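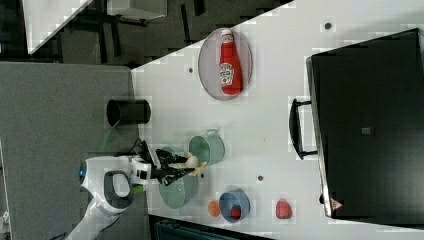 Figure 3. Tableware and play food on the white tabletop. The ketchup bottle lies on the oval lavender-gray plate.

3.2 Table and materials

All table layouts used one white tabletop and one pool of objects. The pool held plates, bowls, cups and mugs in plain colors, along with play food of the kind sold for toy kitchens. The tableware came from a children's set made by Peltach, and most of the play food came from Totix. We chose play food because it keeps its shape and color from one layout to the next and because adults name it easily.

Color was the main property we wanted to control. In Figure 3, the round plate and the mug are both pale green, so either can be called "the green one" and a person giving directions has to say more. The ketchup bottle is red, and so is the strawberry-like toy farther along the table. The blue bowl also has a small red object in it. Overlap of this kind was kept in most layouts. In pilot work in August, layouts with a different color for every object gave very short answers, often a single color word.

3.3 Placement

Layouts were drawn up by Wiremu Henare on a printed grid and then set out by hand. Each food item was assigned to one of three positions: on a plate, in a bowl, or directly on the table. Items placed directly on the table were kept clear of the nearest dish so that "beside" and "on" could not be confused.

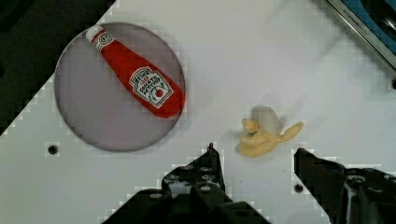
Long items needed a separate rule. The ketchup bottle takes up much of the length of a plate when laid on its side, and a small change in its angle changes which end people mention first. We therefore recorded the direction of the cap for every layout in which the bottle was used. The label was turned up so that the words "TOMATO KETCHUP" could be read. For the banana, which is made partly peeled, we recorded only its position, as the flaps of the peel did not settle the same way twice.

The full set contains 67 layouts. Of these, 10 were held back for training the raters and do not appear in the results.

3.4 Descriptions collected

Adults living in the Setiawan and Kultano housing blocks wrote one or two sentences saying where a named item was. We received 800 descriptions and kept 700. The rest were dropped because they named the wrong item or gave no location. Spelling was corrected before coding, but word choice was left alone, including "saucer" for plate and "sauce" for the ketchup bottle.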